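November, late evening, tea gone cold beside me

What a good day! I said I would sort out the soft toys before the weather turned properly nasty, and I have, or near enough. Shiela came round at 11 with a bag of buns and we sat straight down on the floor with them, which is a silly thing to do on tiles in November, but once you are down there you may as well stay.

I had forgotten how many we'd kept. There's the brown furry one that Marlina gave us when we moved in, and the pale tan one with the pink and blue on it, so soft that I kept picking it up again when I was meant to be deciding about something else. Shiela wanted everything in one pile by size. I wanted families. We did families!
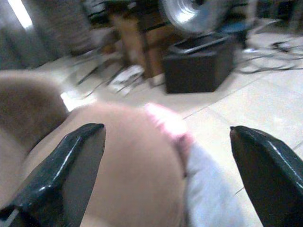
I got through the whole lot without being ruthless even once. Three have gone in a bag for Mireille's little one, and the rest are staying, because I love them and it's my house. Oğuzhan rang in the middle of it all to ask if I still wanted his old shelf (yes, yes, yes) and he'll bring it when he can borrow the van. It needs a coat of paint. I'm thinking green.

After lunch we turned to the chair. Oh, I do like that chair. I like the ribs running all round the back, and the fat curved arms, and the big round puff of a seat that looks like something out of a bakery window. I spent ages going along the grooves with the soft brush and found it so restful that Shiela had to tell me to stop. The colour changes with the light, too. I'd call it pinkish brown, she says dusty tan, and we went back and forth on that until the buns were finished.

Doğukan thinks it's too small for a grown person. He can have the sofa, then.

I'd love to try it in the corner by the window, with the toys close enough to reach when the children visit. Must measure first. Last time I didn't measure and we all remember the bookcase. 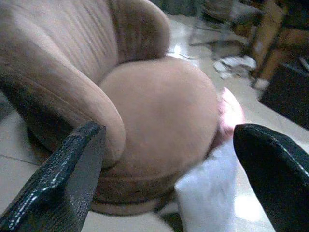
For tomorrow

Ring Mireille about the bag. Measure the corner. Ask Oğuzhan how deep the shelf is. Buy more buns, the same kind, and hide two of them before Shiela gets here.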